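Soft toy intake: revised sorting procedure from March

The Flindmont store passed 595 soft toys last quarter and held back 66, mostly for open seams and missing care labels. The procedure has been tightened as follows.

Each toy is checked singly on the white table. Seams are read first, in this order: neck, limbs, ears, base. A light pull is enough – a sound seam does not gape. Eyes and noses are then tested by hand, and anything that turns goes in the repair crate. Toys over 290 grams are logged as large and stored on the lower shelf.

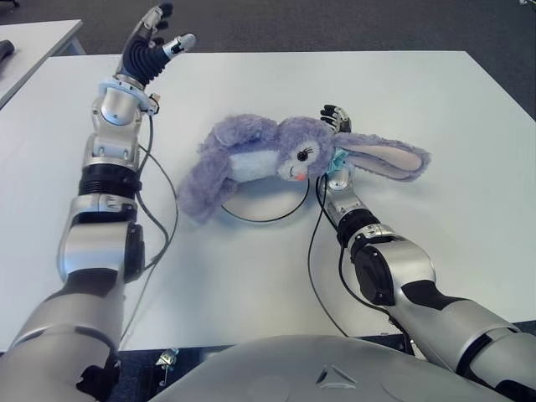 Lavender bunny on its side at the sorting table.

Long-eared toys take longer than bears, as the ear seams sit under the pile and have to be felt for. Allow about 25 seconds extra for each.

Washing is unchanged. Surface-washable toys go to the Prenent site, machine-washable ones stay at Flindmont in mesh bags, cool cycle, low spin. Pale colours are kept apart from darks. Toys with a battery box or squeaker are not washed at all and go to Orent for sorting by hand.

Ionescu crates are now used for finished stock only. Please do not put unchecked toys in them, even for a short time. Labels for the crates are in the second drawer, and the old yellow ones can be used up on repairs.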